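Home | Reviews | Furniture | Storage | Archive

Luketti 2 Side Table: Long-Term Review
By Leopold Nägeli, 20 Sep 2024

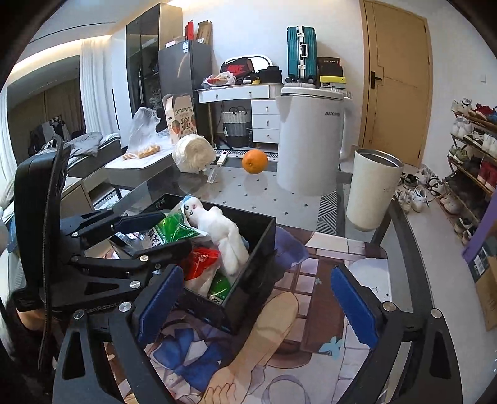
Glass and load

The Luketti 2 is sold with a tempered top, 6 mm thick, on a powder-coated steel base. Price as tested was $189. I bought it in March and use it daily for mail, tools and a reading lamp.

Deflection at the center under a 9 kg load was too small to read with a straightedge. The top sits on clear silicone dots. One came loose in the second month – I cleaned the steel with alcohol and glued it back.

Assembly

Six bolts, one hex key, no pilot holes to clean up. Leave all bolts finger-tight until the glass is on. The leveling feet have a short thread and will not correct a badly sloped floor.

Surface care

Fingerprints show at low light angles. A Nendotex cloth, slightly damp, clears them without streaks. Felt pads are needed under anything ceramic.

Verdict

Stiff, plain and priced fairly. The feet need a longer thread.

Comments

skond_mark: Same loose dot on mine, rear left corner.

Petra V.: Do the feet take a standard thread? The Skondville store could not tell me.

L. Nägeli: M6. Longer ones fit.

Contact | © 2024 Nägeli Reviews | Back to top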